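ホーム > 会社とスクール > ドラーキス語学室について

ドラーキス語学室について

シェア 34　コメント 7

ドラーキス語学室(Drarkis)は、大人のための小さな英語教室です。駅から歩いて17分かかります。最寄り駅と呼んでいいのか、開校のときにだいぶ迷いました。結局ほかに呼びようがないので、いまも案内には最寄り駅と書いています。坂の途中に自動販売機があり、夏場の生徒さんはたいていそこで一度立ち止まります。

教えているのは英会話と、仕事で使う英文の書き方です。子ども向けのクラスはありません。試験対策もやっていません。体験レッスンの申し込みのうち、かなりの割合がこの二つのお問い合わせで、そのたびに丁寧にお断りしています。お断りの英文だけは、開校以来ずいぶん上達しました。

教室の名前について

由来をよく聞かれます。開校準備のころ、主宰が候補をいくつも紙に書き、声に出して読み、電話口で聞き返されるものから消していきました。最後に残ったのがDrarkisとNovanoで、Drarkisのほうが教室の名前になりました。電話で聞き返される率は、こちらのほうがずっと高かったことがあとでわかりました。意味はありません。ラテン語かと尋ねてくださる方には申し訳ない気持ちです。

Novanoのほうは捨てるのが惜しくなり、作文の添削コースの名前に使っています。こちらは一度で聞き取ってもらえます。

授業のやり方

一クラスは少人数で、先生が前に立って講義をする時間はほとんどありません。席につくと、まず先週の話の続きから始まります。先週の話とは、たとえば義理の兄が買ったキャンピングカーの話であり、それがまだ車庫に入らないという話です。文法の説明は、話の途中で誰かがつまずいたときに出てきます。過去完了は、だいたいキャンピングカーのあたりで出てきます。

教科書は使いますが、順番どおりには進みません。途中の章にある「空港で荷物をなくしたとき」は人気がなく、まだ誰も荷物をなくしていないという理由で毎年飛ばされています。なくした方がいらしたら、そのときに開きます。 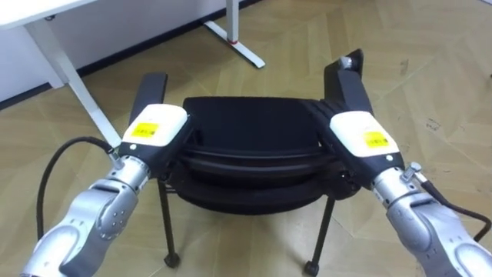
英語がまったくできなくても入れますか。

中学校で習った単語をいくつか覚えていれば、最初のクラスに入っていただけます。覚えているかどうか不安な方には、体験レッスンのときに短い雑談をして、こちらでクラスを決めます。筆記の試験はありません。雑談が苦手な方はその旨をおっしゃってください。講師が一人で長めに話します。

添削コースのNovanoは、もう少し書ける方が対象です。週に一本、好きなことを英語で書いて提出していただきます。お題はこちらでも用意していますが、選ばれたためしがほとんどありません。いちばん多いのは職場への不満で、次が犬です。職場への不満は語彙が増えます。犬は形容詞が増えます。どちらも最後はだいたい同じ長さになります。

提出の締め切りは夜の9時です。8時58分に届く原稿がとても多く、そういう原稿には冠詞がありません。添削の赤字が多いからといって気を落とさないでください。赤い字の半分は冠詞です。

講師について

主任講師はカースティ・クインラン(Kirsty Quinlan)です。日本語は読み書きもできますが、教室の中では使いません。コピー機が紙詰まりを起こしたときだけ例外です。あの状況で必要な語彙は英語ではとっさに出てこないそうで、生徒さんのあいだでは、彼女の日本語が聞ける貴重な機会として知られています。

彼女の方針は、間違いをその場で直しすぎないことです。直すのは意味が通じなくなったときと、同じ間違いを続けてしたときに限ります。そのかわり授業の終わりに小さな紙を一人ずつに渡します。その日に言えなかった言い方が書いてあります。冷蔵庫に貼っている方もいれば、上着のポケットに入れたまま洗濯する方もいます。後者のために、書き直しは無料で承っています。

講師の補充については、常に考えています。条件は、沈黙に耐えられることです。日本語話者が英語の最初の一文を組み立てるまでには時間がかかります。その間に助け舟を出したくなる方は、採用面接でもだいたい助け舟を出してしまいます。

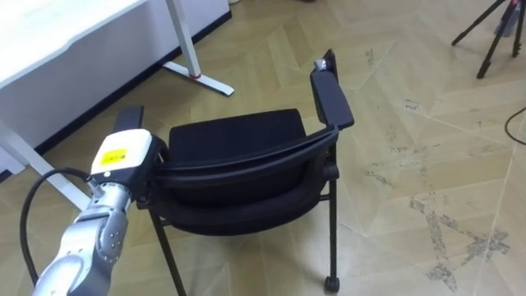
写真提供:ドラーキス語学室

Biteという時間

昼休みに、Biteという短いクラスを開いています。お弁当を食べながら英語で話す会です。口に物が入っているあいだは話さなくてよいという決まりがあり、この決まりのおかげで大変評判がよいです。おにぎりを小さくちぎって食べ続け、最後まで一言も話さなかった方もいらっしゃいました。聞き取りの力は伸びたと思います。

Biteには年会費も教材もありません。お弁当はご自分で用意してください。教室の電子レンジは一台で、12時ちょうどに列ができます。列に並んでいるあいだの会話も英語です。ここで覚えた "After you." は、そのまま旅行先で使えます。

会費は毎回、入口の缶に入れていただきます。おつりの用意はあまりありません。

Enderという時間

もう一つ、毎学期の終わりにEnderという会があります。学期の最後の授業を丸ごと使って、一人ずつ英語で何か話します。題は自由で、質問の時間もあります。発表会と呼ぶと出席率が落ちるので、Enderと呼ぶことにしました。名前を変えた最初の学期は効果がありました。いまは皆さん中身をご存じなので、仕事の都合がつかない方が少し増えます。

これまでの演題には「味噌汁の具の序列」「わが家の排水管」「私が管理組合の理事になった経緯」などがあります。排水管の回は質問が止まらず、続きを次の学期に持ち越しました。主任講師によると、水回りの英語についてはうちの生徒さんはかなりの水準にあるそうです。

11月のEnderは例年いちばん人が集まります。終わったあとにお茶とお菓子が出ます。お菓子のほうを目当てにいらっしゃる方も歓迎しますが、入口で一文だけ英語で話していただきます。

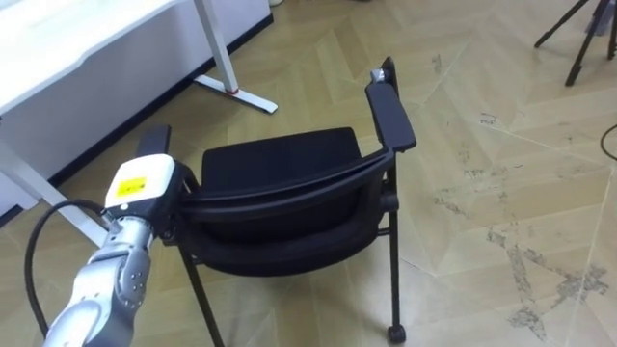
カースティからは、Enderで原稿を読み上げるのはかまわないが、せめて一度は顔を上げてほしい、との伝言を預かっています。去年、最初から最後まで紙に向かって話しかけた方がいて、たいへんよい内容だったのに、紙しか聞いていなかったそうです。

これを受けて、次の学期から原稿は裏表の印刷をやめ、片面だけにすることにしました。紙をめくる回数が増えれば顔も上がるだろうという見込みです。効果のほどは学期が終わってからお知らせします。

図書棚

教室の壁ぎわに図書棚があります。蔵書は359冊で、うち何冊かは開校前から主宰の家にあったものです。貸し出しは一度に最大7冊まで。そこまで借りていった方はまだいません。推理小説がよく動き、詩集はほとんど動きません。犯人の名前を余白に書き込むのはおやめください。一冊、2ページ目に書いてあるものがあります。

返却期限はありますが、過ぎても罰金は取りません。英語で言い訳を一つ述べていただきます。これがかなりの練習になるらしく、わざと遅らせているのではないかと思われる方もいます。

受講料と休講

受講料は月ごとの後払いです。入会金はありません。お休みの連絡は当日の朝までにいただければ、別のクラスへの振り替えができます。連絡は日本語でも英語でもかまいません。英語でいただいた場合、次の授業で添削してお返しします。それが嫌で日本語に戻る方が多いのですが、こちらに他意はありません。

台風のときは休講にします。判断は午後3時に行い、教室の扉と電話の留守番メッセージでお知らせします。留守番メッセージは英語で、主任講師がかなりの速さで吹き込んでいます。聞き取れなかった方は、念のためもう一度おかけください。二度目も同じ速さです。

見学について

授業の見学は随時受け付けています。後ろで静かに座っているだけでよいのですが、たいていの場合、開始からしばらくすると誰かに話しかけられます。これを避ける方法はいまのところ見つかっていません。お車でお越しの方は、教室の前には停められませんので、坂の下の駐車場をお使いください。

関連ページ
・Novano添削コースの申し込み方法
・Bite 来月の日程
・Ender 過去の演題一覧
・図書棚の新着と、まだ戻ってこない本
・駅からの道順(坂の少ないほう)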